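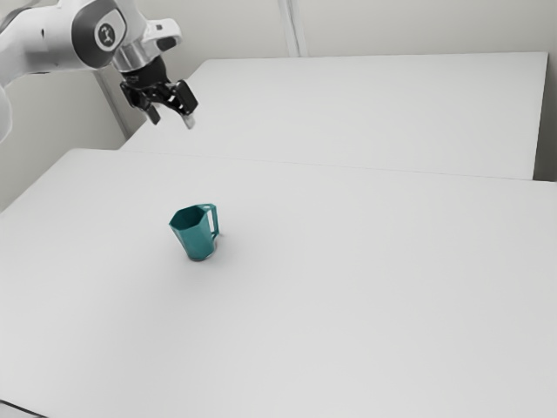 Paper charts of coastal waters keep best flat, at an even humidity. A rolled sheet takes a set within one winter, and soundings near the edge become hard to read.

## Flattening a rolled chart

1. Unroll face down on clean blotter.
2. Weight the corners first, then the long edges.
3. Leave for 2 days. Turn the sheet and repeat.

Do not iron. Heat shrinks the paper, and distances taken off with dividers will be wrong.

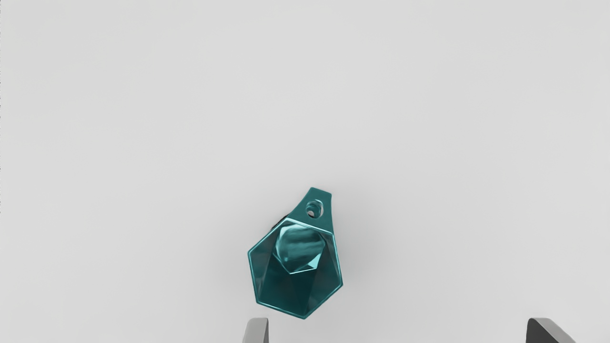 Weights need a smooth base and no sharp points. Cover the base with felt if in doubt. A faceted shape with a raised rim, like the teal hexagon, should not have a corner resting on the sheet. The Vinik Strait chart, 361 mm on the short side, needs a weight at each corner and one in the middle.

Store flat in a drawer. Check for damp in December.

Wulan Wibisono, 24/11/2018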